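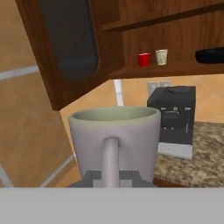

White mug, pale green on the inside.

Come bake and taste with me – recipe testers wanted!

Hi, I'm Modupe, and I write the Bekness recipe blog. If you've been reading for a while you know I've been promising a soup and flatbread collection since, oh, forever. Well, it's happening! I have 47 recipes written, most of them cooked more times than my family would like, and now I need people who aren't me to make them in kitchens that aren't mine.

I did this once before with the Haruna cookie booklet and it was the best decision I made on that whole project. One tester pointed out that I'd left the baking soda out of the ingredient list completely (it was in the steps, just not the list). Another one lives way up in the mountains and her molasses cookies spread into a single giant cookie, so we worked out a high altitude version together and it went in the back of the booklet. I want more of that.

What you'd be doing

You'd get four recipes from me by email, usually two soups and two breads. You make each one as written the first time, please please please, even if you're sure it needs more garlic. Then you fill in a short form. How long did it take you, start to finish? Did anything confuse you? Would you make it again on a regular weeknight? After that you can add all the garlic you want and tell me about it, I love those notes.

You'd have the whole month of February to get through your four. If you're fast and want more, just ask and I'll send another batch.

Who I'm looking for

Regular home cooks, mostly. I'd really like some people who have never made bread before, because five of the flatbreads are supposed to be for total beginners and I can't un-know what I know. I'd also love a few folks with electric coil stoves, anyone who cooks for just one person, and anybody up at altitude again. You need an oven, a big pot (mine is a five quart and that's what everything was written for) and some way to weigh ingredients. A cheap kitchen scale is fine. The breads are all in grams, with the flour usually somewhere near 300 or so, and cup measurements will be added later once I trust them.

Allergies are okay, but tell me up front so I can match you with the right recipes. About a third of the soups have dairy and there are peanuts in two. There's no pork in any of them. Every single flatbread has wheat in it, sorry! Gluten free is a whole other project and Hạnh Triệu, who edits all my recipes, has made me swear not to start it until this one is done.

What you get

I can pay back your groceries up to $47 per tester. Send me a picture of the receipts and I'll get you the money within a week or so. You'll also get the finished collection as a printed book, and your name in the thank-you pages if you want it there. It's not a paying job beyond that, and I want to be clear about it so you can decide if it's worth your time.

How to sign up

Write to me through the contact page and put the word Vakberg in the subject line (that's the nickname for the book, long story, it involves a rye bread). Tell me a little about how you cook, what kind of stove you have, any allergies, and the last thing you made that you were proud of. A grilled cheese counts.

I read these on Tuesday nights after the kids are down, so if it takes me a few days to write back, that's why. Last time I got 333 emails for a pretty small number of spots, and I did answer all of them – it just took a while. Oh, and if you tested for me before, you're welcome to come back, just mention it so I can send you stuff that's new to you.

Modupe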